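Sadari手工装订工作室 二月安全自查表（附我的啰嗦批注）

检查人：我，另外Dayana Huaranga陪着走了前半圈
检查时间：上午开门之前，到中午吃饭为止
状态写法：合格 / 要处理 / 下次再看

先说一下这份表怎么用。打勾的部分给赶时间的人看，批注是给愿意听我唠叨的人看的，也是给明年的我自己看的（去年的表我只打了勾，今年翻出来完全想不起“门，还行”到底是什么意思）。表的底子还是Thijs De Graaf走之前留下的那份，我删了几条已经不存在的东西，比如后院的煤气罐，又加了几条，顺序也改成了从大门往里走，这样不用在屋里来回跑。

一、出入口和通道

1.1 大门能从里面一把推开，不用钥匙
状态：合格
批注：推了，顺得很！去年冬天这扇门遇上潮气就涨，得用肩膀顶，房东Lambrechts那边派人来刨过门边以后一直没再犯。刨过的那条边没有上漆，我摸着有点毛，记一笔，天暖和了自己刷。

1.2 后门门闩灵活，门外没有堆东西
状态：要处理
批注：门闩没问题，门外有问题。隔壁的纸箱又码到我们这边来了，压扁的、没压扁的都有，把门挡得只能开半扇。我过去敲门，人家态度很好，说下午就搬。下午我去看，搬了一半。明天早上再看一次，还在的话我就写条子贴门上，再不行就找Lambrechts。

1.3 主通道宽度
状态：合格
批注：拿卷尺从门口一路量到水槽，最窄的地方在纸柜旁边，够两个人侧身过。上课那天如果把折叠椅靠在纸柜上就不够了，所以折叠椅请挂回墙上！挂回墙上！我知道挂钩高了一点，个子小的朋友喊一声，总有人帮你。

1.4 闭门器
状态：要处理
批注：储藏间那扇门的闭门器是Fluletik的，关到最后一截会突然加速，“砰”一声，上回差点夹到Dayana的手指。调速螺丝我拧了小半圈，好一点，还是急。说明书找不到了，如果谁手里有，请放到门口的文件夹里。在修好之前，过这扇门的时候用手带一下。

1.5 应急灯和出口指示牌
状态：合格
批注：按住测试键，灯亮了，我数到手指发酸它也没灭。指示牌的罩子上一层灰，用湿布擦了，擦完才发现原来那个绿色挺漂亮的。

二、地面

2.1 地面没有积水、油渍、胶渍
状态：要处理
批注：水槽前面那一块有浆糊干掉以后的硬壳，踩上去咯吱响，遇水又会变滑。我用温水泡了一会儿，拿塑料刮板铲，铲掉大部分，剩下一点渗到缝里了。做浆糊的同学，滴了就当场擦，等它干了真的要费十倍力气。

2.2 地面接缝和高低差
状态：合格
批注：趴下去看的，裤子膝盖全白了。没有翘起来的地方，推小车过去也不磕。水槽那头的接缝里填的东西有点缩，能塞进一张卡纸，暂时不管，下次再看。

2.3 防滑垫
状态：要处理
批注：水槽前那张垫子的一个角卷起来了，我反着折、压书、甚至拿吹风机吹，它就是要卷。换新的吧，这张跟了我们好多年，也算尽职了。买的时候记得要背面带橡胶的那种，上次图便宜买的那张会自己走路，早上在水槽边，晚上到了门口。

2.4 跨过走道的电线
状态：要处理
批注：Dayana找到的，我自己走过去两遍都没看见，真丢人。落地灯的线从柜子后面绕出来，横着过了走道。当场改到墙根，用线槽压住了。线槽还剩一截，放在工具柜下层。
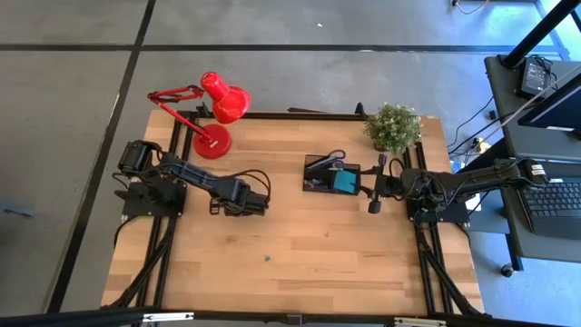
三、用电

3.1 插线板不串接
状态：要处理
批注：每年都写，每年都有。这次是茶水角，热水壶插在一块插线板上，这块插线板又插在另一块上，末端还带着充电器。我全拔了，热水壶直接插墙上。茶是少不了的，但请让它喝墙上的电。

3.2 插头、电线外皮完好
状态：要处理
批注：一根一根捋过来的，手感比眼睛可靠，破口会刮手。热熔胶枪的线靠近手柄那里外皮裂了，已经剪掉插头，扔进待报废的箱子。有人问为什么要剪插头，就是怕有好心人又从箱子里捡回去用，前年就发生过（好心人是我）。

3.3 漏电保护开关
状态：合格
批注：按测试键，跳了；推回去，好了。按之前请先跟屋里的人喊一声，我这次忘了喊，Dayana正在电脑上排课表，她看我的那个眼神我会记很久。对不起啊！

3.4 配电箱前面不放东西
状态：合格
批注：箱门能开到底，标签也还看得清。有一格标签写的是“小房间？”，带问号的，我和Dayana一个关一个看，终于弄清楚它管的是储藏间的灯和后墙的插座，问号划掉了，痛快。

3.5 加热类电器用完断电
状态：下次再看
批注：这一条靠自觉，一个上午看不出来。熨斗、胶锅、热水壶，谁最后一个走谁看一眼。我在大门内侧重新贴了提醒条，字写得很大。

四、消防

4.1 灭火器位置、压力、有效期
状态：合格
批注：大门旁边和水槽旁边的都看了，指针在绿区，铅封没断，瓶身没锈。水槽旁边那只的挂钩松，我把螺丝紧了紧。请不要在灭火器上挂围裙，我今天又从上面取下来一条，蓝格子的，失主来找我领。

4.2 灭火毯
状态：合格
批注：拉带露在外面，没有被塞回去。有新来的同学以为露出来的带子是没收好，顺手塞进去了，这是好意，不过它就应该耷拉着。

4.3 烟雾报警器
状态：要处理
批注：主工作间的那只按下去响得我耳朵疼，很好。储藏间那只按下去像小鸡叫了一声，然后就没了。换了电池，正常了。旧电池已经投到回收盒。电池型号我用笔写在报警器侧面，下次不用再爬上去看一遍再爬下来去买。

4.4 废纸清理
状态：要处理
批注：裁下来的纸边已经漫出筐子了。我们这一行废纸多，又轻又碎又爱着火，所以规矩是满到筐沿就倒，别用脚踩实了继续装。我知道大家会踩，我看见过鞋印。

4.5 溶剂和蜡
状态：合格
批注：都在铁柜里，盖子拧紧，标签朝外。有一瓶没有标签，闻了一下（不要学我）大概率是清洁用的酒精，不能确定的东西不留，按危险废物送走了。以后分装请先写标签再倒。

五、刀具和裁切设备

5.1 大切纸机
状态：合格，有一条备注
批注：就是那台Nurico的老家伙。刀架升降顺，双手按钮松开一只就停，试了好几回，每回都停。压纸脚踏回弹稍慢，我给轴点了油。限高还是老规矩，一次不超过600张，用我们平时那种薄的内页纸；厚纸自己减，别跟它较劲。备注：护罩上的警示贴纸快掉光了，已经重新打印，等覆膜。

5.2 美工刀、裁皮刀
状态：要处理
批注：有没收刃的。我把抽屉拉开，手已经伸进去了才看见一把刀尖朝外，心里咯噔一下。刀不收刃不许进抽屉，这条我打算写在抽屉面板上，写丑一点没关系，看得见就行。

5.3 换下来的刀片
状态：合格
批注：刀片罐还有空间，盖子完好。罐子满到九成就封口换新的，不要摇一摇再塞。

5.4 钢尺、切割垫
状态：合格
批注：钢尺背面的防滑条有脱胶的，我粘好了。切割垫有一张弯得像瓦片，是在窗台上晒的，压在书下面几天应该能救回来。切割垫别放窗台，也别放暖气边上。

5.5 锥子和针
状态：要处理
批注：锥子都插在软木上，这点很棒，表扬！针就不行了，我在窗边那把椅子的坐垫里摸到一根，用磁铁又扫了一遍，没有第二根。缝书的同学下课前请清点自己的针，少了就说一声，没有人会笑话你，大家会一起趴在地上找。

六、桌椅和收纳

6.1 桌子不晃
状态：合格
批注：挨个儿扶着桌沿推。窗边那张旧写字桌有一点点晃，是脚垫磨矮了，垫一片毡就好。紧螺丝用的六角扳手请放回原处，我找它花的时间比紧螺丝还长。

6.2 桌面和桌沿没有毛刺
状态：合格
批注：我的土办法，套一只旧丝袜在手上，沿着桌沿慢慢抹一圈，哪里勾丝哪里有刺。方法是我外婆教的，她拿来检查晾衣杆。旧写字桌那边勾了一下，用细砂纸打了，再抹就顺了。顺便说，木桌上放热东西请垫隔热垫，白印子擦不掉的。

6.3 桌面小件收好，尖的不朝外
状态：下次再看
批注：这条去年Thijs写的是“桌面整洁”，我改了，整洁不整洁各人标准不一样，我妈来看肯定全部不合格。我真正在意的就是尖的东西别竖着露出来，玻璃杯别跟小工具混放，还有收纳用的盒子别压着桌边放，一碰就下去了。金属网做的那种盒子另外多看一眼底部，网眼勾断了会冒出小铁丝，扎手又刮纸。有破的拿来给我，我用钳子捏回去，捏不回去就扔。
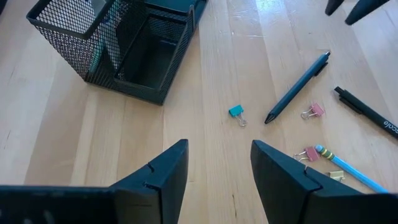

浅色木桌面上的黑色金属网收纳盒，上方敞口，里面分格。

6.4 货架和纸柜固定在墙上
状态：合格
批注：抓着上沿往外拽，纹丝不动。重的纸放下面，轻的放上面，上面那层有人放了整令的卡纸，搬下来了，搬完腰有点酸，所以这一条也算运动项目。

6.5 踏步梯
状态：要处理
批注：踏面的防滑纹磨平了，先贴了防滑胶带顶着。踏步梯上只站一个人，我不想再解释为什么要写这句。

6.6 椅子
状态：要处理
批注：坐一遍，往后靠一遍，转一遍。有一把气压杆会慢慢往下沉，坐着坐着人就矮了，已经贴了红条停用。可惜了，那是最舒服的一把。想要维修的同学来找我，不收钱。

七、急救和卫生

7.1 急救箱
状态：要处理
批注：创可贴永远是最先没的，已经补了。消毒棉片过期了一整包，扔了。剪刀不见了，谁拿去剪线了请还回来，急救箱的剪刀只做急救的事。清单贴在箱盖里面，用掉什么就在后面划一道，我每个月看一次。

7.2 洗眼瓶
状态：合格
批注：没开封，在有效期内，位置也没变，还在水槽左手边。

7.3 水槽下面不漏水
状态：合格
批注：拿手电照，用纸巾擦接头，纸巾没湿。抹布桶有味道，抹布全部拿回家洗了，洗衣机里放了两回洗衣粉。

7.4 通风
状态：合格
批注：排风扇的滤网拆下来洗，洗出来的水颜色我就不描述了。装回去以后声音小了很多，Dayana说以为它坏了，跑过来看。上胶和打蜡的时候请开着它，冷也开，多穿一件。

7.5 紧急联系电话
状态：要处理
批注：墙上那张还写着Thijs的号码，他都搬走了，总不能半夜水管爆了打给他（他肯定会接，但人家也帮不上忙）。新的一张写了我的、Dayana的和Lambrechts报修线的号码，贴在电话旁边和后门旁边。

八、上课日的加查项目（开课前照着走一遍）

8.1 大切纸机断电并取下钥匙
批注：钥匙在我这里，或者在Dayana那里。要用的话课前裁好，上课中间不开机。

8.2 带大家认一遍出口
批注：新学员第一次来一定要做，花不了多久。我一般边走边讲，走到后门让他们自己推一下，推过的人会记得。

8.3 小朋友的课
批注：美工刀全部收到上锁的抽屉，换成圆头剪刀和骨刀。胶用白胶，不开热熔胶枪。家长想留下来陪的，欢迎，但是请坐在椅子上，别坐在纸柜上（又是有过的事）。

8.4 散课收尾
批注：扫地、断电、倒废纸、关窗、关排风扇、锁后门、锁大门。顺序随意，一样别漏。

还没弄完的，我抄在一起方便看：

后门外的纸箱，我盯。
储藏间闭门器，先联系Fluletik问调速的事，问不到就换一个，我盯。
水槽前的防滑垫，Dayana去买，发票给我，预算60以内。
切纸机护罩贴纸，覆膜好了我来贴。
踏步梯，胶带顶不了多久，看看有没有二手的。
急救箱剪刀，谁拿了谁还，不追究。
大门刨过的那条边，等天暖和刷漆，刷的那天会有味道，提前跟大家说。

有漏掉的、写错的、不同意的，直接拿铅笔写在这张表的空白处，别用圆珠笔，我要擦了重抄的。复查定在三月，还是从大门往里走，想陪我走一圈的同学上午九点来，我带面包。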